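Tustora Workers' Group Questions Folding Automation Plan at Skukport

September 28, 2023
By Suqin Duan, for the Tustora Workers' Group

SKUKPORT - The Tustora Workers' Group today asked laundry and garment-care company Shboul to put in writing what its folding automation program will mean for the people who fold clothes for a living at its Skukport plant. The company says the machines will "free up" staff. We have asked twice what they will be freed up to do, and the answer so far has been a slide with an arrow on it.

Shboul employs 51 people in sorting, folding and packing at Skukport. Under the program, some of them now spend part of the week away from the folding tables, working with a hand-held gripper on ordinary household clothing. The recordings are meant to teach a machine how to pick up and fold a garment. The work is done in homes as well as at the plant, on beds and sofas, because that is where the company says clothes are hard to handle. Our members don't dispute that. A shirt on a flat steel table is one thing and a shirt on a soft bed is another.

The group does dispute the pay. A full recording shift is paid at the packing rate, which is the lowest on the floor, although the skill being recorded is folding. Members are also given a target of 900 usable recordings a month. A recording that is thrown out doesn't count, and the person who made it is not told why it was thrown out.
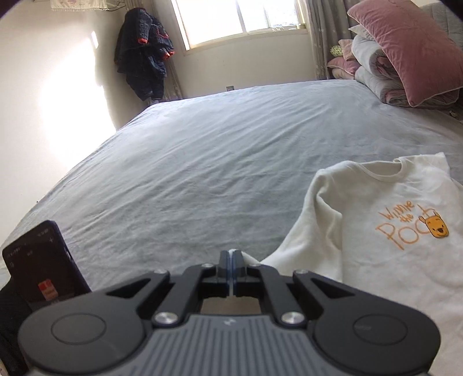
Suqin Duan said that after 3 months of recording she could fold a child's top with two narrow fingertips nearly as neatly as with her hands, but that it took her much longer and left her wrist sore by the end of the shift. She added that she would like to see the company's claims about speed tested on a real Monday load, with the stains and the inside-out sleeves left in.

Shboul has told staff that the Skukport program produced 2,648 usable recordings over the summer. It has not said how many it needs, or what happens to the recording shifts once it has them. At the company's Verkatport plant, two folding positions were left empty this year when the people in them moved on. Management calls this normal turnover. It may be. We would find that easier to accept if the positions had been advertised.

The group is not asking for the program to be stopped. Some members like the change of pace, and a machine that took over the heavy bed linen would be welcome at both plants - though as far as we know, bed linen is not in the current plan. We are asking for recording work to be paid at the folding rate, for rejected recordings to come with a reason, and for a written promise that no folding job will be cut without talks first.

A meeting with Shboul management is expected in October. The group will report back to members afterward.

Contact: Press desk, Tustora Workers' Group, Skukport
© 2023 Tustora Workers' Group. All rights reserved. | Back to top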